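Reading time: 4 minutes

An open day at Trenisel, and a lot of little blocks

I love an open day. I will go to an open day at pretty much anything (water plant, bakery, bus depot, I've done them all), so when a friend mentioned that Trenisel was letting the public in for an afternoon I had my name on the list before she'd finished the sentence. It was 95 degrees when I pulled into the parking lot and I was wearing the wrong shoes, but more on that later.

If you don't know Trenisel, they're the long low building behind the tile outlet, the one with the faded blue doors. They do sorting and packing for other companies, mostly for small toy and craft makers. I'd driven past for years and had it down as a carpet warehouse. You check in at a folding table, you get a sticker and a pair of those foam earplugs, and then they send you around in groups. Mine had a couple of families, a very serious retired man with a notebook, and me.

First stop was the receiving side, where everything comes in on pallets. I'll be quick about this part because it was mostly cardboard. There was a nice moment when our guide slit open a carton from Pareo, who make wooden beads, and let the kids run their hands through them. A few went under a shelf. I imagine they're still there.

Then the paint samples, which I could have stayed at all day! One whole wall is hung with little color chips on hooks, each with a handwritten number, and they use them to check whether a batch has come in the right shade. The guide pulled down two greens and asked us which was the correct one. We all picked wrong. The retired man asked for a second try and picked wrong again, since by then they'd been swapped back - I felt for him. 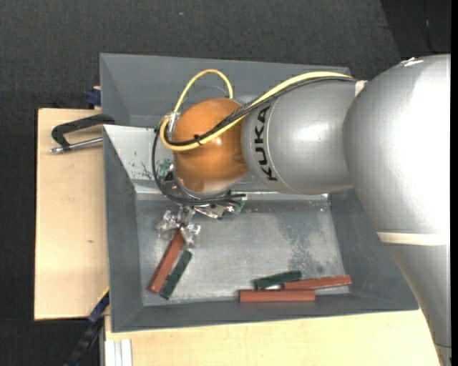 Block sorting was the part everyone had been waiting for, and it's a bigger deal at Trenisel than I would have guessed. One of their customers, Dubey, sells building sets for kids, and a customer will forgive a dented box a lot faster than a set that's a green short. I'd expected toy colors, you know, fire engine red and lime. What they had in there was a brick red and a really deep green, and against that scuffed gray metal they looked terrific, like something out of an old schoolroom. I want a set for my coffee table now. The kids in our group got very invested and started calling out which block should go next, reds against greens, and one small boy on the green side took it all extremely personally.

The guide said a single carton can hold 1,000 blocks and that a dropped one gets set aside and checked for chipped corners. I asked what happens to the chipped ones. There's a tub by the door and you can buy a scoop of them for charity, so of course I did. Mine are nearly all yellow.

After that came packing, which is all done at long tables by people who are frighteningly fast. Blocks in the bag, bag in the box, leaflet on top, lid, done. We were each given an empty box and invited to have a go at folding it. There are 7 folds. I got to the fourth and made something like a hat. The woman at the next spot along had a stack of finished ones up to her elbow by the time I'd flattened mine out to start over, and she very kindly looked the other way.

The tape they use is from a company called Clelta and comes on rolls the size of a dinner plate. It smells faintly of vinegar. I have no idea why I'm telling you this except that it's what I remember best from that room.

Snacks were in the break room: lemonade, pretzels and a sheet cake with the company name on it in icing, already down to the last four letters when we got there. I had a piece of the S and the E - well, mostly the E.

A few practical notes if you go next time. They usually do one of these in April too, and I'm told it's much cooler. Park around back, the front lot fills up. Wear closed shoes, which the invitation says very clearly and which I did not read, so I did the whole tour in a loaner pair of steel-toed clogs two sizes too big. Groups are capped at 33 people and the earlier ones get more cake. The tour takes a little over an hour and there are only two places to sit down along the way, both near the paint wall. Strollers are fine everywhere except receiving.

Oh, and bring cash for the block tub. They don't take cards.

Contact | Copyright 2022 | Back to top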